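Home | Routes | Fares | Newsletter | Contact

Filed under: Rail, Signs & Stations

Jun 21, 2021

Maltley gets a new set of platform numbers

The rail operator in Stekinville wants us to be excited about renumbering. From next month the platforms at Maltley will no longer be 1 through 4. They'll be "zones," each with a letter and a color, and the letter will change depending on how long the train is. I've read the leaflet three times. I still couldn't tell you where to stand for the early train to Hultbridge.

The pitch is that passengers bunch up by the stairs and that zones will spread them out. Maybe. People bunch up by the stairs because that's where the roof is, and I don't see any roof in the plan. I see 884 new signs across the line, and a paragraph about "intuitive wayfinding" that could have been written for a shopping mall.

They did this once before, in 2000, when the platforms at Parsons were renamed after trees. The tree names lasted until the following February. You can still find "Linden" painted on a pillar at the far end if you know where to look. 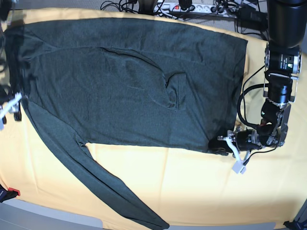
Jordan Hulme wrote in to say that the trees were fine and the trouble was the announcements, which kept using the old numbers for weeks, so half the train ended up on the wrong side of the tracks. Fair point, and it makes me less hopeful, as the leaflet doesn't mention announcements at all. I asked the press office whether the recordings would be redone in time. The reply said the matter was "under active review." I've had that answer about the Hultbridge elevator too.

A trial was held, we're told, and 765 riders filled out a form. How many of them found the right zone on the first try isn't in the summary. The summary does say that most liked the colors.

If you use Maltley, keep the old timetable in your bag for a while. The departure board will show both systems at first, though for how long depends on which page of the leaflet you believe.
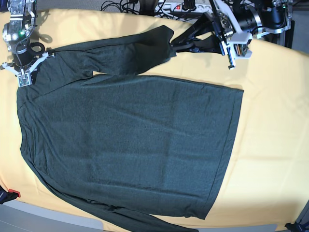 Dark green shirt on pale yellow fabric.

Send us your own station sign complaints and we'll print the best of them next time.

We use cookies to remember your preferences. Accept | Manage settings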